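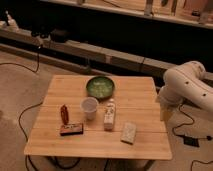 4.2 Pricing and condition grading of secondhand hats

The second part of the study looked at how sellers describe the condition of older hats and how far those descriptions line up with asking prices. Listings were collected from the Wendosora resale site between March and August. We kept a listing if it gave a decade of manufacture, a condition grade and a price, and dropped it if the hat was sold as part of a lot. This left 273 listings. Of these, 86 came from sellers with a physical shop, mostly in the Lodell district, and the remainder from private sellers.

Wendosora asks sellers to pick one of five grades but gives little guidance on what each one means. Shop sellers tended to add their own notes on the sweatband, lining and brim. Private sellers more often wrote a single line about how the hat had been stored or who had worn it. Both groups used the word "vintage" for hats from the 1980s, which Jin (our coding scheme, see Section 3) treats as a separate category from earlier pieces.

Two coders read all 273 listings without seeing the price. Each assigned a grade from the text alone, and disagreements were settled by discussion. The most common disagreement was over felt hats with moth damage on the underside of the brim. One coder treated this as minor wear and the other as structural. We settled on minor wear unless the seller mentioned a hole through the felt.

Figure 2 plots asking price against the coded grade. Price rose with grade among shop sellers, though the top two grades overlapped a good deal. Among private sellers the link was weak. Several hats coded in the lowest grade were priced above those in the middle of the scale, and most of these carried a milliner's label. The Stadetti label in particular seemed to hold its price even where the seller reported a torn lining or a missing hatpin.

Straw hats did not follow the same pattern as felt. Their prices fell sharply below the second grade in both groups, which fits with what shop sellers told us in the interviews: cracked straw is hard to repair and few buyers will take it on.

Figure 2. Asking price by coded condition grade, shop and private sellers shown separately.

Asking prices are not sale prices, and we could not see which hats sold. Listings that stayed up for several months may have pulled the private seller prices upward. Section 4.3 returns to this using the repeat listings.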